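4.2 Reseating and socket inspection

Boards came in two lots, one from the Gralby depot and one from Stilatton. All of them had been pulled from office desktops and tower workstations and were logged under the Damstead sheet, 917 entries after duplicates were taken out. Duplicates mostly from relabelling at the depot. Cases stayed closed until the intake weight was written down, then side panel off, dust out, cables pushed clear of the socket area.

We kept to the order used in Yan for the earlier batch. Power lead out first, cooler off, old paste wiped from the lid of the processor with a lint-free cloth, processor out, socket looked at under a lamp, processor back in. Memory was left in its slots unless a stick was already half out. Drives were not touched at this stage, see 4.4.

Paste was the slow part. On the older machines it had gone hard and chalky and the cooler had to be twisted a little before it would let go. Twice the processor came up with the cooler, stuck to the underside, and both sockets were set aside and treated as suspect untill checked again. Those 2 boards are left out of Table 3 but kept in the totals. Darmawan Lau did the second check on both and found no bent contacts.

Grading of contacts was by eye, no microscope. Grade A, nothing out of line. Grade B, a contact leaning but still springy. Grade C, a contact flat, broken or missing. Seven boards were graded differently by the two readers and went to a third reading in November — the third grade stands in all tables. Colour of the contacts was noted as well but we did not end up using it, too dependent on the lamp.
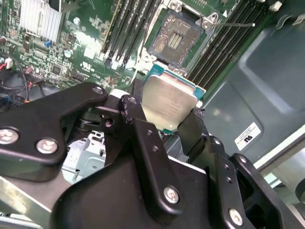

Figure 2. Processor held tilted just below the open socket, retention lever out to the side.

Seating errors are the ones we worried about most, as a processor lowered at an angle can catch the contacts on one edge before the rest. The rule was level over the socket first, then straight down, no sliding. Orientation was matched to the small white triangle printed on the board beside the socket corner, which can be seen in Figure 2 and is easier to find than the mark on the processor when the lighting is poor. With memory slots on both sides, as on this board, fingers come in from the front of the case or not at all. Load plate down and lever latched only after the processor sat flat by its own weight.

Boards that would not start after reseating got one more try with the same processor, then one with a known good unit. Results of both tries are in Table 4, start failures only, memory faults are delt with seperately in 4.3. Cooler refitted with fresh paste in every case, including grade C boards going to parts, so that the handling time stays comparable across grades.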